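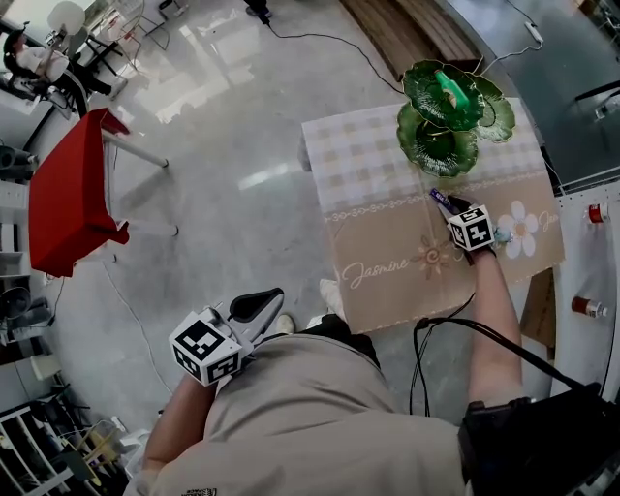

Item 3: small table with gingham and daisy tablecloth and green two-tier serving stand, Lungu Room

Minutes of the Refreshment and Furnishings Meeting
Findomau Community House
Date: 8/25/26

1. Minutes of the previous meeting
The minutes of the May meeting were approved without changes.

2. Budget
The balance of the furnishings account was reported as $321. An invoice from Cudent for $248, covering stacking chairs, was approved for payment.

3. Table setting, Lungu Room
The meeting considered the setting of the small table. It was agreed that the tablecloth with the "Jasmine" lettering will stay in use through the fall. Members asked that the cloth be laid the same way each time – gingham at the far end, daisy panel toward the person serving.
The green two-tier stand will remain at the far end of the table. Wrapped sweets from Bititz will be set out on both leaf-shaped plates before each open afternoon. A second stand was proposed and not supported.

4. Floor and storage
It was noted that a black power cable crosses the floor toward the table. A cable cover will be priced for the next meeting. Cardboard boxes are to be flattened and taken out at closing. The red stool may stay to the left of the table.

5. Opening hours
The room will open at 9 a.m. on open days, with tables set beforehand.

6. Other business
A request to borrow the brown wooden bench or shelf for the book sale was deferred.

The meeting was adjourned.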